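Search notebook
Search
All entries This month

2019-12-16
Reading time: 2 min

Teleop demos, box task. Long day but a really good one!

Plan was to get through the reaching and box demos on the Camenzind setup before the holiday break, with me on the leader arms and the logger running at both wrists and the head. Spent the first part of the morning on gripper zeroing. The left one was closing a hair early again (same as in the Mistberg runs), so I re-zeroed it with the fingers shut and power cycled. Zero held for the rest of the session.

Wrist stream check before the first block. White tile comes up bright and the background goes nearly black, so auto exposure is swinging hard whenever the hand tilts. Both fingers are still easy to find against the tile. Going to lock exposure for the next session and see if the blur gets better too.

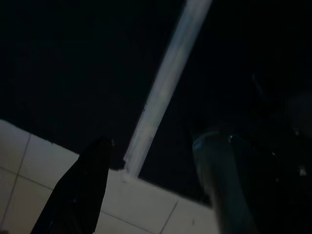 Zundiretti Lab, Teleoperation and Demonstration Group

On to the box. The task as written on the card: approach with both arms, left hand goes into the contents, right hand steadies the front edge, pick one bagged item, lift it clear, put it back. I love this task. The plastic bags slide over each other and every grab is a little different, which is exactly the kind of mess I want in the demos. If we only ever show it tidy blocks it'll only ever be good at tidy blocks.

Things I noticed while driving:

- Coming in slow from above works way better than reaching from the side. Fingers angled down, pause, then commit. Once I found that rhythm I stopped fighting the leader arms and it started to feel like my own hands (!!).
- The right hand wants to push the box toward the wall. Keep the touch light. I marked 8 demos as "box moved" so we can decide later whether they stay in.
- Fast wrist moves smear everything on the head camera. Count one beat between approach and grasp.
- Cable slack on the right gripper needs a look. The blue one hangs in a loop right down at the front of the box.

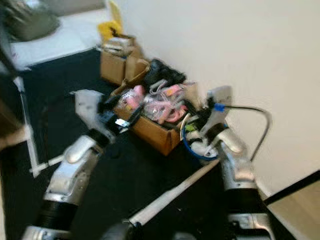
Both arms at the front box, left gripper just above the corner. Head camera, some motion blur.

We're now over 500 demos on this task counting the Derstead batch, and I'm itching to train on the lot. Quick replay of 2 episodes at half speed looked smooth, joint traces clean, no dropouts in the gripper channel. Timestamps between wrist and head streams line up too, so the sync fix from last week is holding. So happy about that one.

To do:
- lock wrist exposure, note the value here
- reroute blue cable, strain relief at the wrist
- tape on the carpet for the box position
- relabel the "box moved" episodes
- ask whether Derstead used the old gripper zero, otherwise the two sets won't mix

Leader arms parked, drives off, data copying overnight.

Contact | Copyright 2019 Zundiretti Lab | Back to top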